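Household chore automation

Household chore automation is the use of machines to do the ordinary work of a home, such as clearing a table, folding clothes or putting dishes away. Machines that do one fixed job, like washing machines, have been common for a long time. A general machine that moves from one chore to the next is still at the research stage.

Tabletop work

Clearing a desk is often chosen as a first test. The objects are small and familiar, but they behave differently. A plastic bottle can change its shape when it is squeezed, a lamp may tip over, and a cord can catch on whatever is moved beside it. Many groups collect their training material with hand-held grippers, which a person carries and closes by hand.

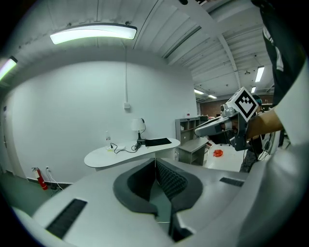
Desk with a lamp and a water bottle, and hand-held grippers in use. 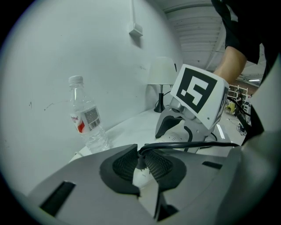
The Skavotard trial, led by Pallavi Vishwakarma at Ullthorpe, used 2569 recorded demonstrations of desk tidying, made in 11 rooms. The trained arm could move a bottle to a tray in rooms it already knew. In a new room it failed more often, mainly when the light was different or when a cord lay across its path.

Present state

Opinions differ on how near the goal is. Giang Diệp, who studied home machines at the Dradlow workshop, has written that a chore should be counted as solved only when the machine can repeat it for 30 days without help. By this measure no tabletop chore in the Dradlow survey was solved. Shop-floor tasks did better, as the parts there arrive in the same position each time.

See also: Tô method, grasp planning, service robot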